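Drying out a ground-floor room: notes from the second winter

I said in November that I would write up the damp in the Haltach flat once I had a full set of readings. I now have 63 days of them, which is enough to say something useful about the sitting room and rather less about the hall.

The room is on the north side, with one outside wall of solid brick and a suspended timber floor. The previous owner had painted the outside wall with a vinyl emulsion and then, judging by the layers, painted it again every time a stain came through. None of this is unusual. Most of the houses on the Dronville side of the hill were built the same way and have been treated the same way since.

My starting point was relative humidity. I put one sensor at head height in the middle of the room and a second low down, behind the sofa, where the air hardly moves. Over the first fortnight the low sensor read consistently higher than the other, and it stayed high for several hours after the heating went off. The air in both places holds much the same amount of water. The difference is that the wall behind the sofa is colder, and cold air is closer to saturation.

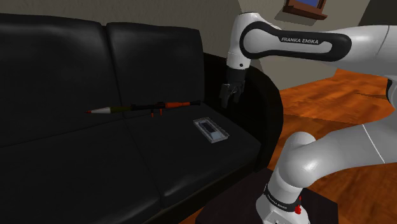 The usual advice is to leave a gap between furniture and an outside wall, and I can confirm that it works, though by less than I expected. Pulling everything forward by the width of my hand brought the low sensor down a little within two days. Pulling it forward a second hand's width made no difference I could separate from the weather. A modest gap is sufficient, and the room is small enough that I wanted the floor space back.

Ventilation was the next item. The trickle vents had been taped over, and two of the three airbricks under the floor were blocked from outside by a raised flower bed. Clearing the bed took an afternoon. I did not touch anything else for a week so that I could see the effect on its own. The floor void was noticeably less musty by the end of it, but the readings in the room barely moved. I would still do it first, for the sake of the joists.

Then the dehumidifier. I bought an Aravena, the smaller of the two they sell, second-hand. It is a compressor type, so it does poorly in an unheated room and quite well in a heated one. I ran it on a timer in the evenings and weighed the tank each morning on the kitchen scales. The best single night gave 1075 grams and the figure for an ordinary night by the end of the month was 789. The fall between those two is what I was hoping for – a steady figure would have meant that water was still coming in as fast as I took it out.

The tank figures should be read with some care. They include whatever came from cooking and from washing hung in the next room, and I made no attempt to correct for either. On the two nights when I dried towels indoors the tank was plainly heavier, so I have left those out.

What remains is the patch low on the chimney breast. It does not follow the humidity at all and appears after driving rain from the west, which suggests the flashing or the pointing. I have had one quotation, from a firm in Flustarley, for 3000 pounds including scaffolding, and I intend to get another before deciding. The plaster there is soft to the depth of a thumbnail and will have to come off whatever happens to the chimney.

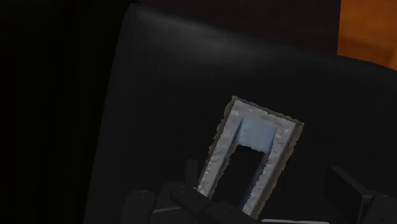

Settings I am using at present

Dehumidifier on from six until eleven in the evening, target 55 per cent, door to the hall closed.

Heating at a low constant level overnight. I tried switching it off completely and the wall temperature took most of the next morning to recover.

Trickle vents open all the time. Kitchen extractor left running for twenty minutes after cooking.

Readings taken at seven in the morning, before anyone opens a door. I will leave both sensors where they are until the chimney is done.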